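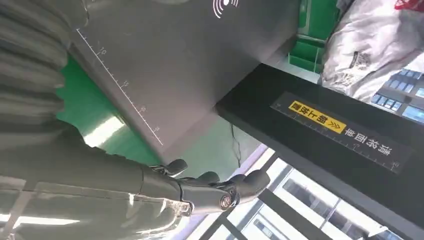
Jasley Blues Room: pre-show inspection, stage and record library
Checked by: Yara Karaki
Period: January, before doors at 6 pm

Marks used: OK, FIX (must be done before doors), WATCH (look again next month)

STAGE

1. Stage deck level, no lifted edges. OK
Comment: The join in front of the drum riser was re-taped in December and is holding.

2. Power leads run behind the backline and taped where people cross. FIX
Comment: One lead from the Brareo bass amp crossed the side steps. Moved behind the riser and taped. Please keep it there for the slide guitar night, when players sit down and push their chairs back.

3. Test tags in date on all leads and power boards. WATCH
Comment: Four tags run out in February. They are all in the blue tub.

4. Total load on the stage left circuit under 2000 watts. OK
Comment: Heater is not to be plugged in on this side. It was plugged in again last month.

5. Resonator guitars on wall hooks, hooks tight. OK
Comment: Third hook turned slightly by hand, tightened. The steel-bodied one is heavy and should go on the lowest hook.

6. Microphone stands, clutches hold under weight. FIX
Comment: Short boom stand drops. Removed from stage and labelled. Use the Pallport stand until a new clutch arrives. 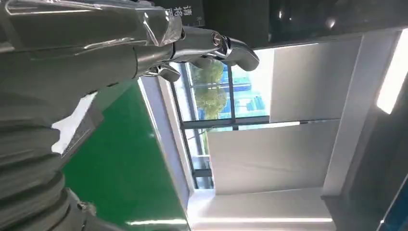
7. Amplifier and turntable vents clear, packing material removed. FIX
Comment: The Guerreiro valve amp came back from service with its rear grille still wrapped. It gets hot enough in a two-hour set to soften plastic, so it stays off until the wrap is gone. Check by tilting a torch across the casing. Clear film is easy to miss from the front, but it crinkles and catches the light along its edges, as on the upper part of the grey arm in the photo. Peel it all off, including the bits caught under screw heads.

8. Sound level at the front row. OK
Comment: Earplugs restocked at the bar. Harmonica through the small amp was the loudest thing at soundcheck, well above the drums.

RECORD LIBRARY

9. Shelving fixed to wall, no bowing. WATCH
Comment: The 78s are on the bottom two shelves — please leave them there. There are 445 discs now and shellac is much heavier than people expect. The gospel section has spread onto the third shelf and needs to come back down.

10. Step stool feet and rubber intact. OK

11. Dehumidifier tank emptied, reading below 50 per cent. OK
Comment: Reading was 38. Hose was kinked behind the cabinet, straightened.

12. Broken shellac binned in the hard-sided box. FIX
Comment: Found shards in an ordinary rubbish bag. They cut straight through it.

EXITS

13. Side door opens fully from inside. OK
Comment: Merch table must stay on the other side of the pillar.

14. Exit light above library door. OK
Comment: Globe replaced.

All FIX items apart from 6 and 7 were cleared before doors. Item 6 is waiting on the part. Item 7 to be signed off by me before the amp goes back on stage.

Y. Karaki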